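怎样用半透明塑料片给开放式架子做一块挡板

作者:Jarrah Treloar
2021年1月28日

我住在Plomodville的时候,客厅里有一个没有门的架子。架子上的东西很多,颜色也很多,看久了眼睛会累。我不想买新的柜子,所以我学会了用半透明的塑料片做挡板。搬到Clarnora以后我又做了一块,比第一块好一些。中文不是我的母语,如果有的工具名称我写得不准确,请您原谅,也欢迎在留言里告诉我正确的说法。

需要的东西

一张磨砂或者乳白色的半透明塑料片,比架子的开口大一点
长尺和卷尺
可以擦掉的铅笔,或者纸胶带
美工刀和新的刀片
垫在下面的旧纸板
细砂纸
双面魔术贴,或者小夹子
一块软布,一点洗洁精

塑料片不要太厚。太厚的片子用美工刀很难切,太薄的片子又会自己卷起来,挂上去以后不平。我在店里的办法是用两只手拿着片子的一边,把它横着举起来。如果它慢慢地弯下去,但是没有折,就可以用。

先在家里看一看透光

请您在买整张以前,先要一小块样品。把样品拿到架子前面,离东西远一点看一次,再贴近看一次。塑料片贴着东西的时候,后面的轮廓还比较清楚;离开几厘米以后,就只剩下颜色和影子了。这个距离很重要,它决定您的挡板要贴在架子里面还是外面。我的第一块贴得太靠里,书脊上的大字还可以读出来。

白天和晚上都要看。我的朋友Clifford Zacharias只在白天看了样品,晚上他打开架子后面的灯,才发现灯的形状很明显。后来他把灯换到了旁边。

量尺寸

量开口的宽度,要量上面、中间、下面这三个地方。旧架子常常不是直的。用最小的那个数字。高度也是一样的量法。

如果挡板放在开口里面,宽度和高度都要再减去3毫米,这样拿进拿出的时候不会刮到木头。如果挡板贴在外面,四边各加20毫米,留给魔术贴。

我建议把数字写在纸上,然后再量一次。我在Flornevico的一个小工作间帮忙的时候,把宽和高写反了,浪费了一整张。

裁切

1. 把纸板铺平,塑料片放在上面。有保护膜的话先不要撕。
2. 用纸胶带贴出要切的线。铅笔在磨砂面上也可以画,不过擦的时候要多擦几次。
3. 尺子压在您要留下来的那一部分上。如果刀子滑出去,坏的是不要的那一边。
4. 第一刀很轻,只是划一条浅的线。第二刀、第三刀再用力。不要想一刀切断。
5. 厚一点的片子,划深以后放到桌子边上,慢慢往下压,它会沿着线断开。戴上手套再做这一步。
6. 四个角可以用剪刀剪圆一点。尖的角容易刮手,也容易翘起来。

磨边

刚切好的边有毛刺,用手指是可以感觉到的。把细砂纸包在一块小木头上,朝一个方向磨,不要来回磨。只磨边,不要碰到表面。磨砂的表面如果被砂纸刮了,会出现一道比较亮的痕迹,灯光下面很难看。

磨完以后用湿布擦一遍,等它完全干。

如果片子卷起来

从店里拿回来的塑料片一般是卷着的。把它反方向卷一次,松松地绑住,放一个晚上。第二天平放,上面压几本重的书。不要用吹风机,我试过一次,中间鼓起了一个包,再也没有平回去。

灯光和颜色

架子里面有彩色的灯,或者附近有颜色很强的光,塑料片会改变这些光的样子。这一点我以前没有想到,所以多写几句。

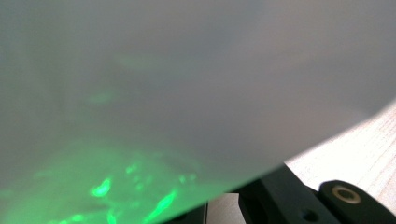

阅读时间:3分钟

乳白色的塑料片离眼睛很近的时候,表面看起来又软又平,颜色在偏蓝的灰和偏暖的灰之间变化。绿色的光透过来,散成很大的一片,左下方最亮,里面还有几块更亮的绿斑,边缘像水波一样弯弯曲曲。往上的地方绿色就很淡了,差不多和灰色混在一起。

所以请您想好,您喜欢不喜欢这样的效果。喜欢的话,可以让光源靠近挡板的一个角,让另外一边保持灰白色。不喜欢的话,有两个办法:

把光源往后移,让它离塑料片远一些,亮斑会变得更散。
换成白色的灯,亮度调低。

灯不要碰到塑料。会发热的旧灯泡不要放在挡板后面。

还要注意片子的边。它的边比中间看起来亮一点,也不那么透,像一条细细的线。片子弯的时候,这条线也跟着弯,从远处也能看见。要是您想要很直的线条,请在下边加一根细木条,把它拉直。我自己没有加,我觉得弯一点也可以。

安装

先把架子的边擦干净,等干了再贴魔术贴。硬的那一面贴在架子上,软的那一面贴在塑料片上。每隔100毫米贴一小块就够了,不用贴满。

从上面的两个角开始。上边对齐以后,用手掌轻轻往下抹,再按下面的角。请一个人站远一点帮您看水平。一个人做的话,可以先用纸胶带固定一边。

贴好以后一天之内不要拉它,胶需要时间。

清洁

用软布和很淡的洗洁精水。磨砂的一面容易留下手指印,我把这一面朝里。酒精和玻璃清洁剂我不用,在Tamihana牌的那张片子上,玻璃清洁剂留下了一块发白的印子,到现在还有。

不用的时候,把片子松松地卷起来竖着放,里面夹一层薄纸。不要对折。

常见问题

挡板中间往外鼓:多半是宽度切大了。取下来,从一边切掉一两毫米,再磨边。

魔术贴掉下来:看看是不是贴在了有灰的地方。撕掉旧的胶,擦干净,换新的。

后面的东西还是太清楚:把东西往里推,或者把挡板从里面改到外面。再加一层塑料片也行,不过会暗很多。

下一篇我打算写架子里面的小隔板怎么切,用的是这次剩下的边料。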